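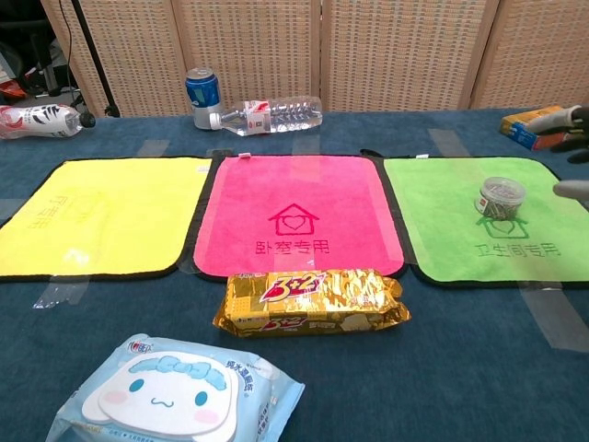

One colour for every room -- sorting out your cleaning cloths

If you only change one thing about the way you clean this autumn, make it this! Give each room its own colour of cloth and stick to it. I started in January with a jumbled drawer of grey rags and I am still pleased every single time I open it.

The pink towel says it's for the bedroom and the lime green one is for the bathroom, printed right there on the cloth in Chinese, with a little house and heart to go with it. Yellow I use in the kitchen. You don't need printed ones, of course. Plain microfibre in different colours does the job just as well, and a laundry pen on the white fabric tag will remind anyone who forgets (in my house, that's everyone).

Picking your colours

Go for bright ones that look nothing like each other. I once had a blue and a turquoise from the Linent range and by lamplight I couldn't tell which was which -- not what you want when one of them has been round the back of the loo. A dark edge binding is handy too, as the edges are always the first bit to look grubby.

Bedroom

Use it barely damp for bedside tables, skirting boards and the top of the wardrobe. Fold it in half and in half again and you get a fresh side each time you turn it. Lovely for lampshades as well, but keep it completely dry for those.

Bathroom

Rinse in hot water after every use and hang it up by the tag. Mine goes on a Talance hook behind the door. Never let it wander into another room, even for a quick wipe!

Kitchen

Worktops first, then the hob, then the front of the bin. Have a second one in the same colour ready so that one can always be in the wash.

Washing them

- Wash at 40 or 60 with a small amount of ordinary liquid.
- No fabric softener, ever. It coats the fibres and they stop picking things up.
- Keep them away from fluffy bath towels or you'll be picking off lint for days.
- Bathroom cloths go in a load of their own.
- Dry on the line, or on low if you use a tumble dryer.

What about wet wipes?

I do keep a pack in for sticky fingers and biscuit crumbs when we're sitting round the table, and I wouldn't be without them in the car. For real cleaning, though, a cloth goes much further. Put used wipes in the bin, please, and never down the toilet.

When a cloth gets thin or stops gripping the dust, snip off a corner so you know it's retired, and move it to the shed. Old ones are brilliant on bike chains and muddy wellies.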